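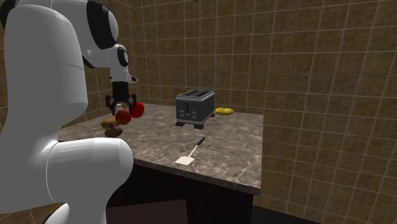
Kitchen set, marble counter. Arm over the apples, toaster at the back.

October 11, 2020

Long one. Back hurts from the chair. Writing this quick before I forget what I changed.

Target for the apple task is 800 demos. Got 70 in before lunch, then Simbridge fell over on export and took the last 8 with it. Redid them. Not happy but redid them. Save after every episode from now on, I know, I know, I wrote the same thing in Febuary.

The food spawns too close together. Two red apples, the brown stuff under them, all in one heap at the left end of the counter, right under the gripper. Looks as if it's floating from some angles. If it is then the physics step is running before the objects settle and every first second of every episode is rubbish. Must check the spawn height. Also the minimum gap, which I'm fairly sure I set to zero while testing something else and never put back.

Lemon is fine. Lemon is always fine. Off by itself in the corner past the toaster, bothering no one.

Spatula is in as clutter only, same as the toaster. Wanted the policy to learn to leave things alone. Trouble is I keep steering round the spatula the same way every time, wide and to the right, so that's what it will learn: wide and to the right. Tomorrow do a batch going over the top. And a batch where I'm slow. My demos are all too neat now, I've got good at it, and the model never sees a wobble or a recovery. The early ones from the Pandport controller were awful and I think they were worth more.

Tiles. Same beige tiles in every episode so far. Randomise the walls before going any further or it'll learn the kitchen by heart. Idwood pack has other worktops, haven't tried them, licence email still unanswered.

Reread the Ní Bhriain notes over tea. Her point about throwing out failed grasps: don't, label them and keep them. I've deleted loads. Annoyed with myself. There might be a backup on the old drive.

Trained a quick one on last week's 700 just to see. Reaches for the darker apple nearly every time, even when told the bright one. Could be the lighting, could be that I favour it myself without noticing. Need to look at the split.

To do: spawn gap, spawn height, walls, autosave, find drive. Order more coffee. Wrist strap for the left hand, it's aching agian.

Leaving the export running overnight. Bed.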